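Products / Software / Drunar Hold

Drunar Hold
Two-arm coordination and grip supervision for workcells
Current release: 4.2
Publisher: Plevska Controls
Part of the Drunar suite (Drunar Plan, Drunar Hold, Drunar Log)

Overview | Functions | Requirements | Configuration | Licensing | Downloads

Overview

Drunar Hold is a runtime package for cells in which one arm holds a part and a second arm works on it. It takes the joint states, gripper states and wrist images of both arms, keeps a single time base for all of them, and issues motion commands that respect the contact between the two. It runs beside the arm controllers and does not replace them. Safety functions stay with the arm vendor's controller and the cell's own safety circuit.

The package is intended for integrators and laboratories who already have two working arms and a planner. If you need a planner as well, Drunar Plan is supplied separately and shares the same cell file.

Functions

Shared time base
All inputs are stamped on arrival and corrected for the delay measured at start-up. Wrist cameras are sampled at 30 frames per second by default. Where a camera cannot keep up, Hold interpolates the arm poses to the image time and marks the sample as late. Late samples are logged but are not used for correction.

Grip supervision
Grip state is estimated from finger position, motor current and the wrist image. The three are weighed against each other, and the weights can be set per gripper. The output is one of four states: open, closing, held, lost. A change to lost stops the working arm before the holding arm is allowed to move. Transparent and reflective parts usually need a lower image weight, as described under Configuration.

Contact-aware motion
The working arm is given a contact frame fixed to the held part. Moves inside the contact zone are speed-limited and follow that frame, so a small shift of the holding arm is passed on to the working arm within one control cycle. Outside the zone the arm follows the planner's path without change.

Arm-to-arm clearance
Both arms and their tools are modelled as swept volumes. Cables, straps and hoses can be added as loose volumes with a set radius. Loose volumes slow an arm down but do not stop it, unless the strict flag is set in the cell file.

Replay
Any logged run can be replayed against a new parameter set without moving the hardware. Replay covers grip estimation, clearance and image processing. It does not simulate contact forces.

Requirements

Operating system: 64-bit Linux with a real-time kernel
Processor: eight cores, two of them reserved for Hold
Memory: 16 GB
Graphics card: optional, used for wrist image processing only
Network: dedicated gigabit port per arm
Arms: two, each with a streaming position or velocity interface
Grippers: parallel or adaptive, with position feedback
Wrist cameras: one or two, global shutter preferred
Installed size: 113 MB without the replay module

A list of tested arms and grippers is kept in the release notes. Drivers for other hardware can be written against the Marulanda interface, which is documented and open. A minimal driver needs 11 calls, and a template is included in the development package.

Configuration

A cell is described in one text file. It holds the base position of each arm, the tool models, the camera mounting offsets and the list of parts. The file is checked when Hold starts, and a cell with a missing offset will not run.

Each part has its own entry. The main fields are:

grip_width: expected finger opening when the part is held
grip_weights: position, current and image, summing to one
contact_zone: radius and height, measured from the part origin
approach_speed: upper limit for the working arm inside the zone
surface: matte, gloss or clear

Setting surface to clear does two things. Bright glints are masked before the image is used, and the edge finder looks for the outline where the part meets the fingers and the table instead of the full contour. With clear parts we suggest starting at an image weight of 0.2 and raising it only after replay shows stable results. Coloured glass should be entered as clear. If the rim throws a strong highlight, raise mask_margin by one step at a time.

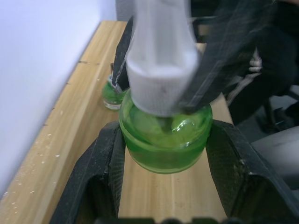
Photo: Plevska Controls, application laboratory, Mosmont. Wrist camera view, green glass jar.

The contact zone for an open jar should take in the full mouth and a margin above it. A zone set too low lets the working arm arrive at the rim at planner speed. For squat, wide-mouthed parts the zone radius can be larger than the part itself, provided that neighbouring parts are entered as obstacles. A second jar standing behind the held one is a typical case. It needs its own entry even if no arm is going to touch it, and if both are of the same glass the part_id must differ or the edge finder may merge the outlines.

Motion blur from the working arm is expected in the wrist image of the holding arm. Hold projects the model of the working arm into the image and leaves that area out of the grip estimate. If more than half of the part outline is covered, the image weight falls to zero until the view clears and the remaining weights are scaled up. The event is logged as VIEW_COVERED and is not an error.

Known limits

Grip estimation has been tested with rigid parts only. Soft packaging can be reported as lost while still in the fingers.
Loose volumes are static in shape. A strap that swings needs a wider radius.
People are not modelled. Use the cell's protective devices.
Replay logs made with release 3 must be converted before use.

Licensing

Hold is licensed per cell, with one cell meaning two arms on one controller PC. The licence includes updates for the current major release and access to the driver template. Replay can be installed on any number of office machines at no extra charge. A trial licence runs for 49 days with all functions enabled and logging limited to one hour per run.

Teaching licences are available for institutions with their own hardware. They carry the same functions and exclude production use.

Downloads

Drunar Hold 4.2, installer
Drunar Hold 4.2, release notes and tested hardware
Cell file reference
Marulanda driver template
Conversion tool for release 3 logs

Related products

Drunar Plan: path planning for one or two arms
Drunar Log: storage and search for cell recordings

Next maintenance release: June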